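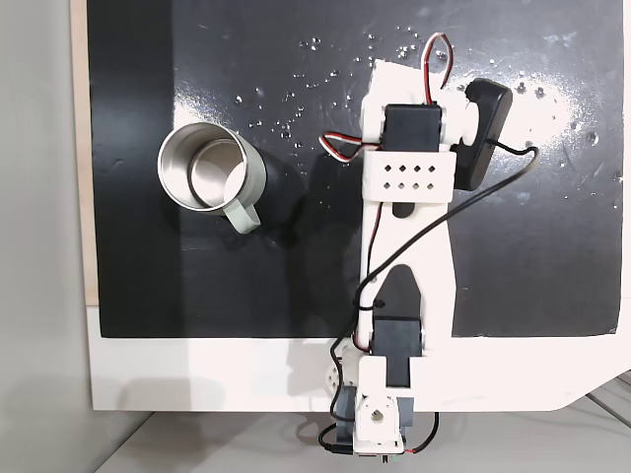
*A white 3D-printed arm and a stainless steel mug on a black work surface.*

**Jitetti** is a bench-top robotic arm used for dish handling in the staff kitchens and canteens of Werus, a catering company based in Pluvville. Its white parts are 3D-printed and its joints are driven by servo motors. The design is a modified version of the earlier Zepeda arm.

Werus put 2 arms into its main canteen in August, where 137 staff work across three shifts. The arms sort and turn mugs before washing. Kitchen hands, who used to do this by hand, now load the racks, check for chips and clear jams.

## Effect on work

No positions were cut, but evening shifts were shortened by 30 minutes, which lowered take-home pay for some casual workers. The union organising the site asked for the lost time to be made up in training hours, and this was agreed to for permanent staff only. Workers have reported less wrist strain and more time spent standing in one spot.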